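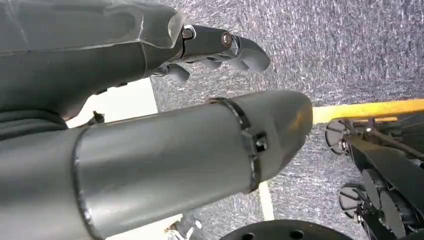 Ticket: Guest wifi drops / room key app won't open doors, Zasach Lakeside Resort
Opened by: Manuela Fiore, front desk
Assigned: Ermanno Zuccaro
Priority: high (was medium, bumped by Ada)
Opened: 22 September 2021

Problem as reported

Guests in the Clitov building can't stay on the wifi. Connects fine in the lobby, walk to the elevator, gone. Login page comes back, asks for last name + room number again, sometimes takes it, sometimes says "stay not found". Also the phone key. App spins, door stays red. Plastic cards work OK. Family in 105 has been down to the desk 3 times this morning and they are not happy, they paid for the park bundle and their ride reservations are in the same app.

Main building seems fine. Pool bar fine. Just Clitov.

Log

08:40 EZ. Called desk. Manuela says it started after breakfast, maybe earlier, night shift didn't write anything down. Asked her to hand out plastic cards to anyone who asks and stop resetting peoples app logins. Resetting logs them out of the park tickets too and then they can't see their reservations.

09:05 EZ. Walked Clitov with my own phone. Ground floor OK. Second floor drops at the ice machine. Third floor same place. Login page every time. So it's the handoff to the upstairs access points, signal is full bars the whole way.

09:20 EZ. Restarted the upstairs access points from the console. No change.

09:35 EZ. Access points upstairs are on the old guest network name, the one from before the Testa changeover. Downstairs on the new one. Who did this?? Changeover was in April, should all be the same by now.

09:50 Marjan Bagheri. Me, sort of. Pushed the saved config last night after the power blip. Saved config for Clitov upstairs is the April one. Sorry. Didn't check the date on it.

10:10 EZ. OK that explains the wifi. Old network uses the old guest list so anyone who checked in after the changeover isn't on it = "stay not found". Marjan is pushing the right config now, floor by floor. Do NOT do them all at once, last time it locked up the controller.

10:45 MB. Second floor done. Third floor done. Tested from the ice machine and the end of the hall by the stairs. Stays connected.

10:50 Manuela Fiore. Desk is quieter. 105 says wifi good, phone key still no.

11:00 EZ. Key is separate then. Or half separate. App needs to pull a fresh key after check-in and it couldn't over the old network. Having the guest close the app all the way and reopen it. Not log out. Close.

11:15 MF. Worked for 105. Worked for two others. Did not work for the couple on the third floor with the late bus.

11:30 EZ. Their stay got extended a night at the desk so the key has the old checkout date on it. Needs re-issue from the desk screen, Guest > Mobile key > Send again. Manuela did it, green light.

12:10 Ada Longo. Are we telling people anything? Two of them asked me about refunds for the morning.

12:15 EZ. Your call not mine. I'd say sorry and a drink coupon. The Jerkthorpe shuttle desk has the same app so please tell Yupin too, she's been getting the ones who couldn't pull up thier park tickets at the stop.

12:40 Yupin Nilsuwan. Got it. I've been letting them on with a paper confirmation. Will keep doing that til you say stop.

13:30 EZ. Checked the failed logins. 3,759 since midnight, most of them the same phones retrying. Last hour almost none. Yupin you can stop.

If it comes back, for the desk

1. Ask which floor, and if the plastic card works.
2. Wifi asking to log in again and again: call me, don't reset the guest.
3. Phone key only: close app, reopen, wait a minute at the door.
4. Stay was changed or extended: send key again.
5. Still red: plastic card and add the room to this ticket.

Still open

Old April config needs deleting so it can't get pushed again. Marjan.
Log file on the controller fills up at 4,000 lines and we're close, clear it tonight.
Night shift to write down outages. Ada to talk to them.

Status: fixed, leaving open til tomorrow's check-ins go thru.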